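3. 水まわり壁面における目地の劣化と補修履歴の記録方法

3.1 本節の位置づけ

前節では、大島地区(以下、Oshima地区)の集合住宅を対象として、浴室および洗面室の改修に関する管理組合側の意思決定過程を整理した。本節では、改修の要否を判断する際の基礎資料となるタイル壁面の目地に着目し、劣化の記録方法とその運用上の課題について述べる。目地は壁面全体に占める面積こそ小さいものの、下地への水分の浸入を左右する部位であり、その状態の把握は改修時期の見極めに直結する。にもかかわらず、わが国の集合住宅における維持管理記録では、目地に関する記載は「良」「可」「要補修」といった総括的な評価にとどまる例が多く、経年変化を後から追跡することは困難である。

本研究では、林(Hayashi Kazue)および田村(Tamura Chie)が過年度に作成した点検様式を基礎とし、記録の単位、記録者の違いによる評価の差、ならびに補修履歴との照合可能性という観点から検討を加えた。点検様式の改訂にあたっては、寒冷地における共用浴室の管理について知見を有するGromholmの管理部門から、書式の提供を受けた。

3.2 対象と方法

対象は、Oshima地区に所在する集合住宅の住戸200戸のうち、調査への同意が得られ、かつ浴室または洗面室の壁面に陶磁器質タイルを用いている住戸とした。ユニットバスに改修済みの住戸は、壁面の構成が異なるため対象から除いた。居住者が賃借人である場合には、区分所有者および居住者の双方から同意を得た。

点検は2名の調査員が個別に行い、互いの記録を参照しない条件で評価を記入した。評価項目は、目地の欠損、ひび割れ、変色、タイルとの界面における剥離、シーリング材の硬化、および過去の補修痕の6項目である。各項目について、壁面を上段、中段、下段に区分したうえで、段ごとに有無と程度を記入することとした。従来の様式では壁面一面につき一つの評価が与えられていたため、浴槽上端の近傍に集中する劣化と、天井付近に生じる変色とが同じ評価欄に混在していた。今回の様式はこの点を改めたものである。

補修履歴については、管理組合が保管する工事届、施工会社の請求書の控え、ならびに居住者からの聞き取りを資料とした。工事届の保存状態は棟により異なり、一部の棟では、書式が改められる以前の届が他の書類と合綴されたまま分類されていなかった。これらについては辻(Tsuji Chiyo)が原本を確認し、住戸番号と工事種別のみを抽出して台帳に転記した。居住者の氏名および連絡先は台帳に含めていない。

3.3 記録単位の設定に関する検討

記録の単位を細分化すれば、劣化の進行をより詳細に追跡できる一方、点検に要する時間と記入の負担は増大する。予備調査の段階では、壁面を縦横の升目に区切り、升目ごとに評価を付す方法も試みた。しかし、升目の境界がタイルの割付と一致しない場合、同一の目地が複数の升目にまたがり、調査員によって記入先が分かれるという問題が生じた。特に、矩形以外のタイルを用いた壁面では、目地が縦横に通らないために升目との対応づけが難しく、記入のやり直しが頻発した。

長六角形のタイルと小型の菱形タイルを組み合わせる割付は、その典型である(図1)。この種の割付では、一枚の菱形タイルの周囲に複数方向の目地が集まり、どの目地に生じた欠損であるかを文章のみで特定することが容易でない。予備調査の自由記述欄には「角の部分」「斜めの箇所」といった表現が多く見られ、後日の照合に耐えるものではなかった。改訂した様式では、目地を「一般部」「交差部」「見切り部」に分け、交差部の劣化については最寄りの入隅または器具からの距離を添えて記入することとした。見切り部とは、上下または左右のタイル面が接する水平もしくは垂直の継ぎ目を指し、異なる時期に施工された面の境界となっている場合を含む。

3.4 評価者間の差異

2名の調査員の評価を比較したところ、欠損およびひび割れについては判断が概ね一致した。これに対し、変色の程度については差が大きく、照明の条件と清掃の直後であるか否かが影響したものと考えられる。浴室の照明は住戸ごとに色温度が異なり、同一の目地材であっても、電球色の照明の下では変色が軽度に評価される傾向がみられた。

この点に関して、ミルザーイー(Mirzaei Tahmineh)は、変色の評価を劣化の指標から切り離し、居住者の満足度に関する項目として扱うことを提案している。変色は必ずしも防水上の機能低下を伴わず、他方で居住者からの改修要望の主たる動機となるためである。本研究では同提案を採用し、変色の記録は様式に残したうえで、補修の緊急度を算定する際の対象からは除外した。緊急度の算定には、下段における欠損と界面剥離の併発を最も重く扱っている。

3.5 補修履歴との照合

台帳と点検結果とを照合した結果、工事届のない補修が少なからず存在することが確認された。市販の充填材を用いて居住者自らが行った補修は、管理規約上の届出を要しないため、記録に残らない。聞き取りによれば、補修の時期を正確に記憶している居住者は少なく、入居時期や家族の転機と結びつけて回答される場合が大半であった。このため、聞き取りに基づく補修時期は、年単位の幅をもった参考値として扱うこととした。

また、部分補修が重ねられた壁面では、当初の目地材と補修材の硬さが異なることにより、両者の境界に新たなひび割れが生じている例があった。こうした劣化は、補修材の選定に関する情報が引き継がれていれば避け得た可能性がある。トゥドーセ(Tudose Octavian)は、Drarkuticoにおける共同住宅の調査において、補修材の製品名と施工日を住戸内の点検口に貼付する運用を報告しており、記録媒体が現場にとどまる点で参考となる。ただし、同地の共同住宅は一棟を単一の所有者が管理する形態であり、区分所有を前提とする本研究の対象にそのまま適用することはできない。

3.6 運用上の課題

改訂様式は、2023年8月8日に開催された管理組合の合同会議において説明され、同年9月から試行に供された。試行の過程では、記入例の不足と、見切り部の定義に関する問い合わせが主な課題として挙げられた。前者については図版を付した手引きの配布により対応し、後者については定義文に施工時期の異なる面の扱いを追記した。

なお、本節で扱った様式は目視点検を前提としており、タイル裏面の空隙や下地の含水状態を評価するものではない。打診および含水率測定との併用については、Susimierの提供する測定記録との整合を含め、次節で検討する。

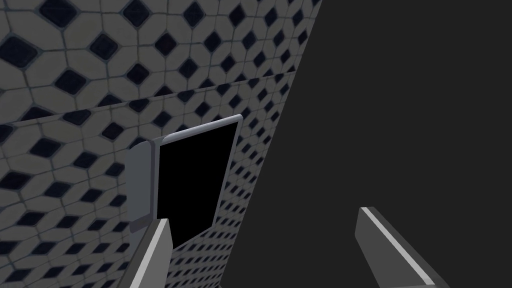 図1 長六角形タイルと菱形タイルを組み合わせた壁面の割付および見切り部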